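Moving 237 staff accounts to one login

Reda Nasr has run the IT service desk at Dondcombe College for six years. This spring the desk retired four separate passwords and replaced them with a single sign-on called Homis. We spoke in May 2023, when most of the staff had been moved across.

Before the change, a member of teaching staff had one password for email, another for the register, a third for the library catalogue and a fourth for room booking. Each expired on a different date. "The register was the worst," Nasr says. "It ran out in the first week of term, when people had the least time to deal with it. We would have a queue at the desk before nine."

The college looked at two products. The other one, Noguchi, was cheaper in the first year but could not talk to the library catalogue without an extra piece of software. Homis could, and the supplier, Dondo, agreed to set up the link as part of the contract.

The work began in March with a pilot group of 14 people, mostly from the finance office and the science department. Nasr chose them from the desk's own records. "I picked the people who rang us most. If they could get through the set-up page, I thought the rest would manage."

Two of the 14 got stuck at the same point. The page asked for a mobile number and would not accept one with spaces in it. The wording was changed the same afternoon, and Dondo later altered the form so that it removes spaces by itself.

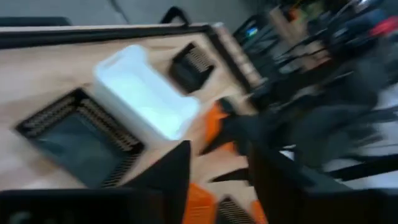

The remaining accounts were moved department by department, a few days apart. Staff received a letter in their pigeonhole as well as an email. Nasr had asked for the letter. "If you're locked out of your email, an email telling you how to log in is no help. We'd made that mistake with the old system."

Some staff did not want to use their own phones for the security code. They were offered a small key fob instead, which can be collected from the desk on signature. Nasr had ordered too few and had to send for more. "I should have asked people first. It was a fair request and I hadn't planned for it."

Calls about passwords have dropped, though Nasr would not give a figure until a full term has passed. The desk now gets more questions about shared accounts, such as the one used by reception, which Homis does not handle well. For now those stay on the old system.

Students will be moved next, starting with new joiners when they enrol. They will set up the login on their first visit to the library, where a member of the desk will be on hand until five. Anyone on the staff who has not yet had a letter should ring the service desk and ask for one.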